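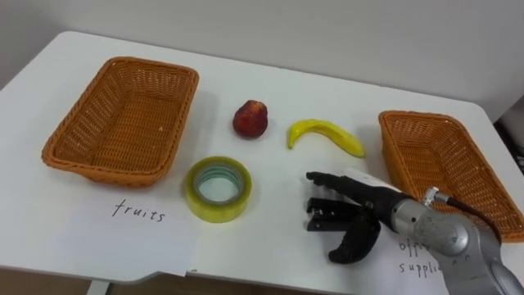 Why does the Makville page show 10 home matches played when the fixture list shows 11?
The extra match is the abandoned game against Tovar in February, which stays in the fixture list but is left out of the season totals until the league awards a result.

Ticket 481
Product: Lodora match stats
Opened by: Eilidh Drummond
Status: Closed

Thursday, September 23, 2021
09:14 Reported that Pelline are shown as "scored in each of their last 5 away matches". They drew 0-0 at Tovar in the third of those five.

09:40 Checked the Tovar match record. Score is stored correctly as 0-0. Fault is in the streak line, not the result.

10:05 Ran the streak again for Pelline by hand. Same wrong line. Ran it for Makville, came out right.

10:32 Found the cause. The Tovar match was moved to a neutral ground and the venue field was left blank. The streak skips any match with no venue and takes the one before it.

11:10 Set the venue to "neutral, away side Pelline". Line now reads "scored in 4 of their last 5 away matches".

11:25 Searched last season and this one for other blank venues. 247 matches checked, two more found, both cup ties. Corrected.

13:50 Eilidh says the team page is right but the match preview still has the old line. Preview text is stored for a day. Cleared it for match 171 and asked her to reload.

14:02 Eilidh confirms the preview is correct.

Still to do: make venue a required field on the postponed match form. Moved to its own ticket.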